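3.2 Behältertypen und Farbzuordnung

Die Befragung der Haushalte in Cendville und Fikmont ergab, dass die Trennquote von Kleinfraktionen (Batterien, Korken, Metallverschlüsse) stärker vom Standort des Sammelbehälters abhängt als von dessen Volumen. Ausgewertet wurden 332 Fragebögen; 30 weitere blieben wegen unvollständiger Angaben unberücksichtigt. Als Behälter kamen offene Kunststoffkörbe mit durchbrochener Wandung in Betracht. Die Schlitzung verringert das Eigengewicht und erlaubt eine Sichtkontrolle des Füllstands von der Seite (Abb. 3). 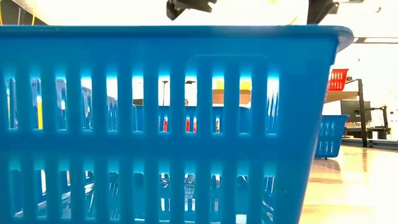

Guérin wendet dagegen ein, die seitliche Einsehbarkeit werde in der Literatur überschätzt, denn im Haushalt stehe der Behälter meist unterhalb der Augenhöhe und werde ohnehin von oben beurteilt. Dem ist für Bodenstandorte zuzustimmen. Für Regalstandorte liegen in der vorliegenden Stichprobe abweichende Angaben vor (vgl. Abschnitt 4.1).

Die Farbe wurde als eigenständiger Faktor behandelt. In der Vorstudie von Meesuk und Naqvi war sie mit der Behältergröße konfundiert, sodass Fehlwürfe keinem der beiden Merkmale eindeutig zugerechnet werden konnten. In der Haupterhebung wurde die Zuordnung Gelb für Metall, Blau für Kork und Rot für Batterien für alle Haushalte konstant gehalten. Auf eine zusätzliche Beschriftung wurde verzichtet.

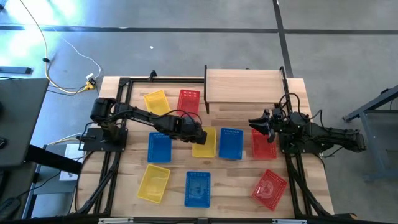 Abb. 4: Körbe in den Farben Gelb, Blau und Rot, je drei Stück.

Der Erhebungszeitraum begann im September und umfasste 8 Wochen. Als Fehlwurf galt jedes Objekt, das bei der Leerung in einem Behälter der falschen Fraktion lag; Verbundobjekte wurden nach dem massebezogen überwiegenden Material klassifiziert. Objekte über 200 g wurden ausgeschlossen, da sie nicht zu den Kleinfraktionen im Sinne von Abschnitt 2 zählen.

Beim Standort wurden die Stufen »Boden«, »Arbeitsfläche« und »Regal« unterschieden. In der Stufe »Regal« waren die Behälter unmittelbar nebeneinander aufzustellen, die Reihenfolge war von links nach rechts mit Gelb, Blau, Rot vorgegeben.

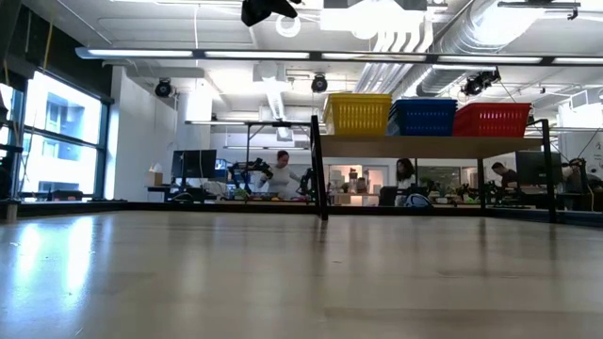 Abb. 5: Regalaufstellung mit der Farbfolge Gelb, Blau, Rot.

Ein Wechsel der Reihenfolge während der Erhebung führte zum Ausschluss des betreffenden Haushalts. Die Codierung der Fehlwürfe erfolgte durch zwei Personen unabhängig voneinander, abweichende Urteile wurden anhand des Codierleitfadens entschieden.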